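# Bidbridge test tank is back in work after gripper repair

13 March 2019

The underwater handling cell at the Gramness workshop in Bidbridge started again this morning, after two days of repair on its robot arm.
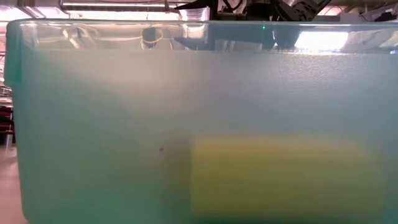
The fault was a worn seal at the base of the gripper. Technicians from Echevarría, the company which maintains the cell, found moisture in the connector on Monday and took the gripper off the arm the same afternoon. The seal and the connector were both replaced, and the cables were fixed higher on the arm so that they hang farther from the water.

Before the restart the arm made 60 slow movements over the plastic bin that serves as a tank. The technicians then set the height of the fingers again, as the new seal is a little thicker than the old one. The water was not changed. It is cloudy at present, and a yellow cylinder is lying in it.

The repair cost 3,450 euros. The last service of the cell was in December, and the seal was not checked then. Dumerano, which supplied the arm, now advises to look at it every 60 days.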